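3.2 Rehearsal Acoustics and the Placement of Monitoring Equipment

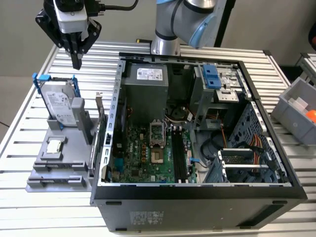 Figure 4. Open desktop tower with the side panel removed; power supply at upper left, motherboard below and to the right.

Singers preparing a staged role spend most of their working hours in rooms that differ sharply from the hall in which the role will be sung. The rehearsal studio is usually smaller, has a lower ceiling and contains a piano in place of an orchestra. Earlier work on vocal adjustment has dealt mainly with the change in reverberation between the two kinds of room, and has paid less attention to steady background noise. The present study treats both. Noise from recording equipment was of particular concern, as quiet recitative falls close to the noise floor of a small studio. All recording computers were therefore kept outside the studio, and microphone lines were run through a wall panel.

Two rooms were compared. The Deltby studio is a rectangular rehearsal room with a sprung floor, plaster walls and a heavy curtain along one long side. The Cokska hall is a recital hall with 400 fixed seats, a shallow stage and a coffered ceiling. Measurements in the hall were made with the seats unoccupied, and the stage curtain was left open throughout. The piano lid was kept on the short stick in both rooms. No other furniture was moved between sessions.

The test material consisted of 51 excerpts drawn from baroque and early classical opera. Each excerpt contained at least one sustained note, one passage of rapid notes and one phrase ending on an unvoiced consonant. Secco recitative was included in a separate group, as its timing is set largely by the text and the singer is free to lengthen or shorten rests. Transpositions were permitted between sessions only when the singer had performed the role in that key. Ornaments were fixed in advance and written into the part.

Sessions took place in October, in the late morning, after a warm-up of the singer's own choosing. Each singer worked first in the studio and then in the hall, or in the reverse order, with the order assigned by lot. The singer stood at a floor mark in the bend of the piano and faced the longer dimension of the room. The accompanist used the same score and the same marked tempi on both days but was told to follow the singer where the two disagreed. Singers were not told which features of the performance would be measured.

Recordings were segmented with the Stolladus annotation tool. Note onsets were placed by hand at the start of the vowel, following common practice in work on sung timing. Two annotators worked independently, and differences were settled by joint listening. Onsets on nasal consonants gave the most trouble - the boundary is gradual, and a long reverberant tail from the previous note often covers it. These onsets were kept in the main analysis but left out of the timing comparison for rapid passages.

Sound level was measured with an 80 Hz high-pass filter in place to remove floor vibration. The filter lies below the lowest fundamental in the test material and did not affect the voice signal. Level was averaged over the stable part of each sustained note, with the attack and release removed. Vibrato rate and extent were taken from the same portion. Notes too short to contain a full vibrato cycle were given a level but no vibrato values.

The comparison between rooms rests on within-singer differences, and absolute levels are not interpreted. Voice type, training and familiarity with the repertoire all influence level, and the sample was not designed to separate them. A second limit concerns the accompaniment. A piano decays where a string section sustains, and singers may lean on the hall's reverberation more heavily when there is no sustained sound beneath them. The sessions planned for the Toledo stage, with a continuo group of cello, theorbo and harpsichord, will repeat the recitative group under conditions closer to performance. Results for sustained notes are given in Section 3.3, and those for recitative timing in Section 3.4.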